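Home | News | Meetings | Minutes | Contact

Randwood Gift Box Group
Minutes of the meeting held on 4th May

Apologies: two received and noted.

1. Last minutes
Read and agreed. The spelling of Vallomon was corrected under item 3.

2. Boxes
The group agreed to stay with the open cardboard box for the children's gifts. A pink book with a blue title label goes in first, with the small items and a ribbon bow after it. Packing on a bed was discussed. Members who do this at home find a thick blanket keeps the little pieces from rolling, but they do get lost in the folds.
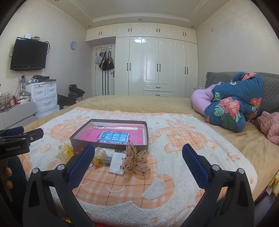

Stovness has quoted $524 for the next order of boxes and ribbon. Two members thought this was high. It was agreed to ask Deschamps for a price on the same order before June.

3. Small items
Hair clips are popular and we should get more. Capsule balls take up a lot of room in a shallow box, and it was left to each packer whether to include one. Vallomon can supply cards, minimum order 40. Agreed to order the minimum.

4. Bows
The sheer bows with the dark red flower print were preferred to plain yellow ribbon. They crush easily and should go on top of the book, last of all. Loops to be pulled out by hand before the box is closed.

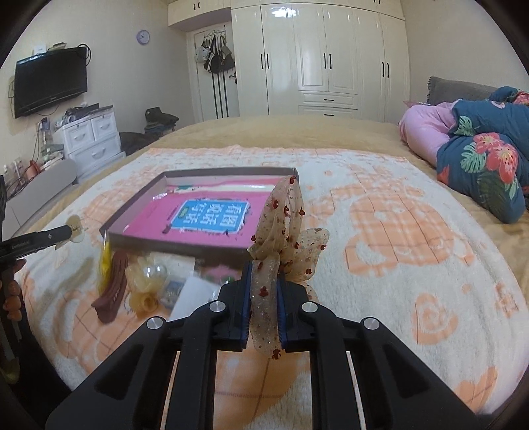

Nidia Zapata
Recording Secretary

5. Other business
A member asked if the books could be mixed, so that brothers and sisters do not get the same title. Agreed. Packers to write the title on the packing list.

Storage of finished boxes was held over to the June meeting.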